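Jutora Household Waste Notes – README

Version notes and data card for the sorting records
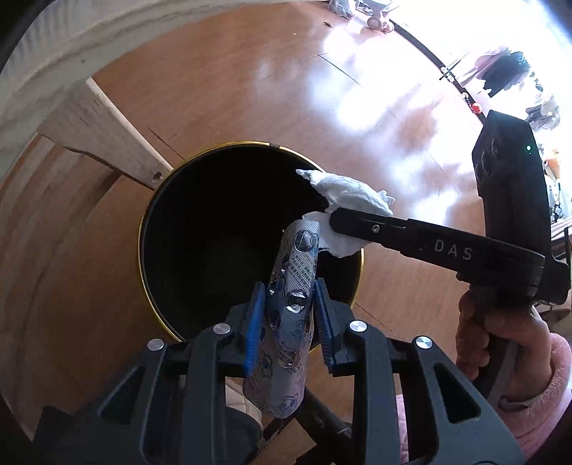
Photo: Nipon Meesuk / Jutora

Contents
1 Summary
2 What is in the release
3 Item classes
4 Record fields
5 Blister packs
6 Tissue and other paper
7 Bins and liners
8 Collection
9 Known problems
10 Splits
11 Use and terms
12 Changes
13 Contact

1 Summary

Jutora is a set of written records on small household waste: what the item is, what it is made of, what state it was in when discarded, and which bin it belongs in under three sorting schemes. The scope is dry waste from bathrooms, bedrooms and desks. Kitchen waste is out of scope except for dry packaging.

The records are meant for people who write sorting guides, label bins in shared buildings, or need a consistent vocabulary for small discarded things. The set holds 2,000 records in 32 item classes. Photos accompany some classes and are illustrations only. No record depends on one.

2 What is in the release

records.csv – one row per discarded item
classes.csv – the class list with definitions and exclusions
schemes.csv – bin assignment per class and scheme
notes.txt – free-text remarks by the annotators
photos/ – illustrations, named by class

All text files are UTF-8 with comma separators. Fields containing commas are quoted. Empty means "not recorded"; the value none means "checked, absent". Earlier releases mixed the two, see section 12.

3 Item classes

Classes are assigned by form first and material second. A blister pack is a blister pack whether the lidding is foil or paper, and the material goes in its own field. Classes that caused the most questions:

blister_pack – formed cavities with a lidding sheet, full or empty
tissue – facial tissue, toilet paper, paper napkins
cotton – pads, balls, swabs with paper or plastic stems
tube – squeezable, capped or uncapped
sachet – flat, sealed on all edges, torn open or not
receipt – thermal paper only; plain printed slips go to paper_small
strip_backing – the release sheet from bandages and adhesive tape
cap_loose – any closure found without its container

An item that fits two classes gets the one listed first in classes.csv. Do not create a second row for it.

4 Record fields

item_id – integer, unique, not reused
class – from classes.csv
material_main – the material with the largest share by eye
material_second – optional
state – whole, torn, folded, crumpled, crushed
emptied – yes, no, partly, unknown
printed – yes, no
bin_type – open, lid, pedal, swing
liner – yes, no, unknown
remark_id – link to notes.txt, optional

Only one state is allowed per row. For a pack that is both folded and torn, use torn. Crumpled is reserved for sheet materials that hold an irregular shape when put down. A bent blister pack is folded.

5 Blister packs

The class has 343 records, the largest share of any class. It is also the one where annotators disagreed most, mainly on emptied. A clear cavity that still stands up can look full when light catches the plastic, as the middle cavity does in the photo at the top. The glossy highlight hides whatever is or is not behind it. The rule is to look at the lidding side. If the foil over a cavity is broken, the cavity counts as opened. If the lidding side was not examined, enter unknown.

Cavities do not always face the same way once a pack has been bent. On a folded or curled pack some will point sideways, and these were missed in the first pass. Annotators now flatten the pack before filling in the row, then enter the state as it was before flattening.

Printing is recorded as present or absent. Product names, doses and lot numbers are not transcribed, even when legible. Drawings, such as the blue outline ones in the photo, count as printing.

Material entries for this class are limited to plastic_clear, plastic_opaque, foil and paper. Foil with a pressed crosshatch texture is still foil. Packs with leftover tablets are entered as emptied = no or partly and carry the scheme value return, regardless of packaging. The tablets themselves have no row.

6 Tissue and other paper

Tissue is entered as crumpled unless it is plainly flat or folded. Two tissues stuck together are one row. Tissue goes to general waste in all three schemes, so the contents of a tissue have no bearing on the bin assignment and are not recorded.

Items touching the rim of the bin are recorded as in the bin if they would fall inward when released, and otherwise as on the floor. The placement note goes in notes.txt. There was a separate field for it in the first release, but it was filled in too unevenly to keep.

7 Bins and liners

Bin type refers to the opening. A round bin with a bare metallic-looking rim and no lid is open. Color is not a field. Dark interiors make it hard to tell from above whether a liner is fitted, so liner = unknown is common for deep black bins and should not be treated as no.

Bin volume was dropped. Annotators were guessing it from the diameter, and depth varies too much for that.

8 Collection

Items came from shared apartments and two small offices. Households sorted nothing in advance. Each batch was capped at 100 items and worked through in one sitting, one item at a time, with the row entered before the next item was handled. Sharps, batteries and anything wet were set aside and have no rows.

The class list was drafted by Rattana Klinhom and revised twice against early batches. The bin schemes are named Sudon, Olaniyan and Bitamard after the buildings whose house rules they follow. Sudon separates foil from plastic and asks residents to pull them apart. Olaniyan puts all mixed packaging in one bin. Bitamard does the same but sends medicine packaging to general waste.

9 Known problems

– material_main is judged by eye and overstates foil, which covers the full face of a pack while weighing little.
– cap_loose includes closures whose containers may be present elsewhere in the same batch. They were not matched.
– printed is unreliable for receipts that had faded.
– The office batches contain almost no cotton or tube rows. Do not compare rates between sites.
– Some remarks refer to fields that no longer exist.

10 Splits

No splits are supplied. If you need one, divide by batch and keep all items from a batch together, as packs from the same household tend to repeat.

11 Use and terms

Free to use and adapt with credit to Jutora. Credit photos separately, using the line under the photo. The bin assignments follow the house rules of three buildings and should not be printed on a bin elsewhere without checking the local rules.

12 Changes

Current release, Monday, September 29, 2025
– none and empty are now distinct in all fields
– strip_backing split off from paper_small
– blister_pack rows rechecked for sideways cavities
– bin volume removed

January release
– first public version
– placement field removed after review

13 Contact

Corrections to class definitions: Rattana Klinhom. Photos and file errors: Nipon Meesuk. Give the item_id and the field name with any correction.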